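Plosano Giving Pages: Organiser's Guide

Section 4: Setting up a collection for a colleague

Most people who come to this section have somebody particular in mind. Perhaps a workmate is retiring after a very long stretch, or has had a rotten year, and the usual envelope going round the building doesn't seem enough. A giving page lets former colleagues, regular customers and old friends join in too, wherever they've ended up living. Setting one up takes very little time, and you can stop halfway and come back to it after your tea, as every step saves itself.

Before you start

You will need a Plosano account in your own name, a photograph you have permission to use, and a few sentences about the person you are collecting for. You will also need to decide whether the page is a surprise. Please think about this one properly, as it changes several of the steps below and is fiddly to alter once gifts have come in.

Note: if you are collecting on behalf of a whole branch or depot, have a quick word with your manager first. Some employers have rules about collections on the premises, and it is much nicer to find that out before the posters go up.

Creating the page

1. Sign in and choose Start a page, then For someone else. The other choice, For myself, sends the money straight to your own bank account and can't be switched over later.

2. Type the person's name as their friends would know it. If everyone at work has called her by her middle name for years, use that. You will be asked for the name on her bank account further along, and givers never see it.

3. Add the town. Start typing and pick from the list, so that Trurnbridge, for instance, comes up with its county beside it. Leave out the street and the house number.

4. Choose a target, or tick No target. Plenty of organisers begin with something modest and raise it when they get there, which gives you a lovely excuse to write to everybody again. You may raise the target as often as you like, but you can lower it only before the first gift arrives.

5. Write the story. There is room for a good deal, though people reading on a phone tend to see the first two sentences and then the button, so put the heart of it there. Say who the person is, what they have done and what the money is for. If it's simply a thank you, to be spent however they please, then say so!

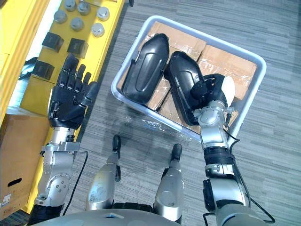
6. Press Preview and read the whole thing aloud. It feels a bit daft, but it catches the missing words and the sentence that came out sounding grander than you meant. Ask somebody else to read it as well, ideally somebody who knows the person from a different part of their life.

7. When you are happy, press Publish. Your page will be live straight away, and we will email you a short link you can pass on.

Caution: do not mention pay, sick leave, a disciplinary matter or anything medical unless the person has told you, in so many words, that they are content for strangers to read it. A kind story can travel a long way in an afternoon, and once a newspaper has copied a paragraph we have no means of getting it back.

Naming the recipient

Until you name a recipient, gifts are held safely but cannot be paid out to anyone, and that includes you.

1. Open your page and choose Recipient.

2. Enter the person's email address or mobile number. For a surprise page, tick Wait until I say so, and nothing will be sent until you come back and untick it.

3. Once invited, the recipient confirms who they are and adds their bank details themselves. Please don't offer to do this part for them, however helpful it seems. If they find the forms hard going, sit beside them and let them do the typing.

Note: some recipients say no, out of shyness or pride or for reasons of their own. If that happens, choose Return all gifts and every giver gets their money back in full, with a message you can word yourself.

Sharing and thanking

Begin with the people who know the person best and ask them to give before you share more widely, as a page with a few warm messages on it is far more inviting than a bare one. After that, post the link wherever your colleagues gather. If your workplace uses Skindeck or Ocampo for its staff noticeboard, paste the short link on a line by itself and the preview card should appear. If it doesn't, delete the post and try again, this time leaving a blank line above the link.

Every giver receives an automatic receipt. A personal thank you is separate, and you will find it under Messages. You can write to givers one at a time or all together, and the recipient can add a note of their own once they have accepted.

If a journalist gets in touch, you are under no obligation to reply. Speak to the recipient first, and see Section 7 for the settings that hide your own name from the page.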